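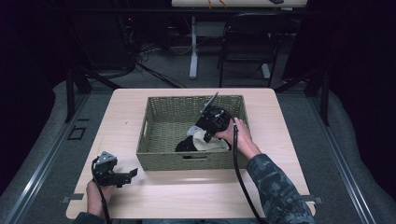
Gizella Vörös asked at the door whether a basket needs a liner if all it holds is small cloths, and the reply from the Skokwood bench was that it depends on the weave. A tight weave does without one. An open weave catches hems and loose threads, and the cloth then pulls when it is lifted out.

That question set the tone for the open day at Skokwood on 22 December 2022. The visit ran in groups of 8, with 16 minutes per station, and I spent two of my slots at the basket table.

The basket there is rectangular, olive in color, with low, straight sides and handle openings cut into the weave. One opening is in the front wall and one in the left end. Low sides limit the volume but leave the contents in view, and a black cloth and a cream-white one were easy to tell apart at the right end of it. The left half of the floor was left clear.

Several visitors asked about folding. The staff position was that small cloths up to the size of a dish towel can go in unfolded if they are used daily. Anything kept longer should be folded to the width of the basket and stood on edge. I have used the second method at home since April and find it slower to load and quicker to search. With only two or three cloths there is little difference.

Handles took up more of the discussion than I expected. A cutout saves the height of a raised handle, so the basket can slide onto a low shelf. The weak point is the strand at the top of the opening, which takes the load each time. Skokwood binds that strand twice on its Brarkar line and once on the cheaper Edia line. The sheet handed out at the station gives 1000 lifts as the test for both, without stating the weight used – a figure I would have liked to see.

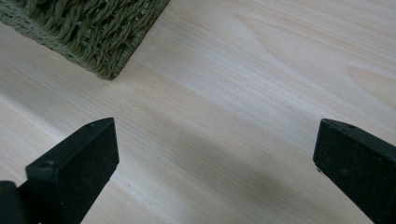
Saskia Ruddock said that rough fiber on a pale top will mark it within a year, and that she puts felt under every basket she owns. The bench disagreed in part. Marks come from grit held between the strands, they said, and a stiff brush along the rows once a month removes most of it. Felt is still advised where the basket is pulled forward often.

The tabletop shows its grain well, with long fine streaks and a wider arched figure in places. I saw no scratches in the part next to the basket. I did not ask about the finish.

Replacement liners are sold by Bennani under part number 3043. They are cotton, with ties at the corners, and fit the Brarkar only. Parking is behind the building, and the entrance is on the loading side.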